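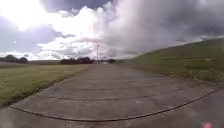
Walking and Riding the Bank Road at Jukisholm: Your Questions

What is the Bank Road?

A long, straight strip of concrete with a grass bank on one side and a field on the other. People who love it come back often. People who don't tend to use the word "long" a lot on the way home.

How long is it, exactly?

3,963 meters from the Jukisholm gate to the Predudine end, and then the same again, as there is no shuttle, ferry or kindly farmer to bring you back. Plan for both directions before you set off in one of them.

Is it flat?

The road is. The bank isn't, and neither is the wind, which has a way of being against you in both directions.

Can I bring a bike?

Yes. It's the best way to see the place if you have wide tires and a forgiving saddle. The road is made of concrete slabs, and there is a joint wherever one slab meets the next. At an easy pace you get a soft, regular thump. At speed you get a dental appointment. Road bikes with skinny tires are allowed but we'd let a little air out first.

What about strollers and wheelchairs?

The first 300 meters from the gate are the smoothest and have a turning place at the end. Past that you'll meet wider joints and rougher patches. Large wheels cope well. Small swivel wheels will find every gap and turn sideways in it, like a shopping cart.

What is the surface like farther on?

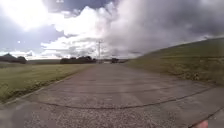
Drurnari Path Notes

Old concrete, pale and a bit blotchy, and showing its age. You'll come across long dark lines wandering over the slabs, some of them cracks and some of them seams, and on an overcast day it's hard to say which until you are standing over one. There are also places where the top has gone coarse and pebbly, with small stones showing. Fine under boots. Under roller skates, a short and memorable experience.

If you're walking with someone who looks at the view, take turns looking at the ground.

Will the road ever be resurfaced?

We've asked. The answer we got used the word "eventually" twice. Small repairs are done in August, when the road may be closed at the Predudine end for a few days. A notice goes up on the gate, usually on the inside.

Can I walk on the bank?

Use the steps near the gate, please, and stay on the trodden line along the top. Going straight up the side wears the grass away, and coming straight down it tends to end on the seat of your pants. Sledding is not allowed at any time of year. Yes, we know you did it as a kid.

What is there to see?

Sky, mainly, and a great deal of it. The field is open and the trees are a good way off, so weather arrives in full view and you have plenty of time to regret your choice of jacket. Larks in spring, if you're lucky. On a gray day the clouds do most of the entertaining.

Is there any shelter?

None on the road itself. There's a lean-to by the gate with room for 6 people, or four people and a wet dog.

Are dogs welcome?

On a leash, yes. Bring bags and take them home with you. Hanging a full one on the gate doesn't count as taking it home.

Where do I park?

In the gravel lot at Jukisholm. Don't block the gate — farm traffic needs it early, and tractors do not squeeze. If the lot is full, there's overflow parking on Rautiainen Lane, 233 meters back toward the village.

Is there food or a restroom?

The Rautiainen farm shop has both, plus coffee that's better than it needs to be given the lack of competition. It keeps short hours in winter. The Predudine end has a bench.

Just a bench?

It's a good bench.

Can I drive on it?

No. The gate code is for the farm, and asking the shop for it will get you a scone and no code.

Do I need to book?

Not for walking or riding. Groups with a bus should write to us first so we can warn the shop about the scones.

When was this page last updated?

28 Dec 2025. The bench was still there.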